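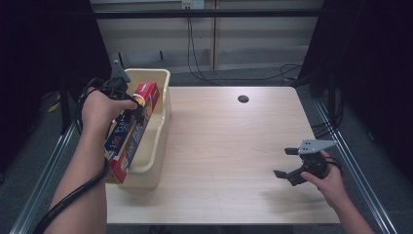 How to sort out the kitchen wrap drawer

Last updated: June 21, 2022

If your drawer is anything like mine used to be, you can't get the foil out without the greaseproof paper coming along for the ride, and then the whole lot jams shut again. A tidy-up takes an afternoon at most, and you don't need to buy much, if anything.

1. Take everything out and wipe the drawer down. Ours had crumbs in it from last December, I'm sorry to say.

2. Measure the inside, front to back and side to side. Mine is 400 mm deep, so the long cartons only fit lying lengthways.

3. Find a plastic tray or two that will sit inside. Long, slim boxes like foil and cling film want one to themselves – they can stand at a slant if the tray is on the short side.

4. Join up any half-used rolls of the same thing, and tape down the ends of cartons that have gone soft.

5. Put the one you reach for most at the front. For us that's the baking paper, as my husband Gorazd makes flapjacks nearly every weekend (lucky me!).

Freezer bags can go flat underneath, or in the drawer below if you've room.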